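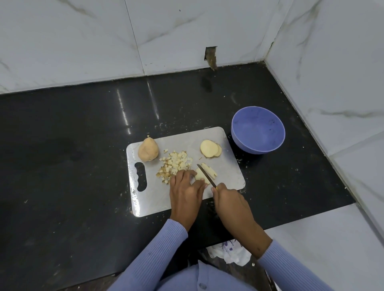 ## Shared Kitchen: November Potato Soup

The Amance residents' kitchen will serve potato soup throughout November. Preparation begins at 7 a.m. in the second-floor kitchen, and residents who wish to help are asked to sign the sheet beside the door of Room 202.

Potatoes for the soup are washed and left unpeeled. They are first cut into round slices, then into sticks, and finally into small cubes. Pieces should be close to the same size so that they cook evenly. Helpers are asked to keep their fingertips curled while cutting and to leave whole potatoes at the far side of the board.

Cutting boards must be scrubbed after use and stood upright to dry. Knives are to be washed by hand and returned to the drawer. Peel and trimmings go in the compost pail, which is emptied at 2 p.m.

The kitchen served 283 bowls last season. Questions about ingredients may be directed to Aicha Ait Ali. Åsmund Magnusson is responsible for the sign-up sheet.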